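**Ticket 711: gripper fingers, buy new set or wait for budget**
Opened: 2019-04-04
Site: Zerkside, vase cell (simulation)
Status: waiting for purchase decision

We must decide if the standard fingers are enough for the round vases, or if we order the long ones from Urkotora. Views from the simulation are attached.

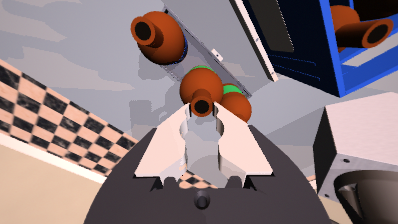
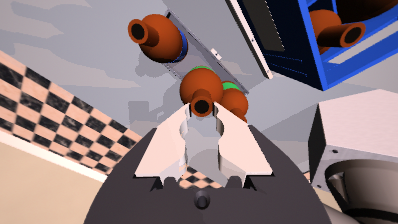
Gripper at the middle vase, fingers open:

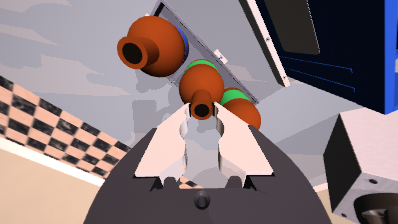
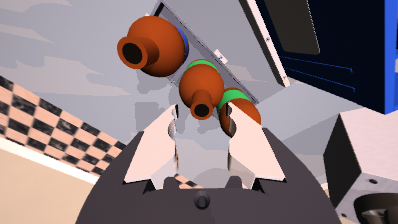 Log:

- Asked Urkotora for a price. One pair of long fingers is 95 dollars, and the adapter plate is sold separately. I did not know this when I wrote the first budget.
- Kyriakidis offers a complete gripper for 2,000 dollars. It is over our limit for this quarter — I keep it only as plan B.
- Delivery from Urkotora is 9 working days. The offer from March is expired, so I requested it again.
- Vukumlow support asks for the neck diameter of every vase type. I have only the green type. Please, can somebody send the drawing of the blue one?

Open question: does the adapter plate go under spare parts or under equipment? The form does not accept both. I will not send the order before this is answered.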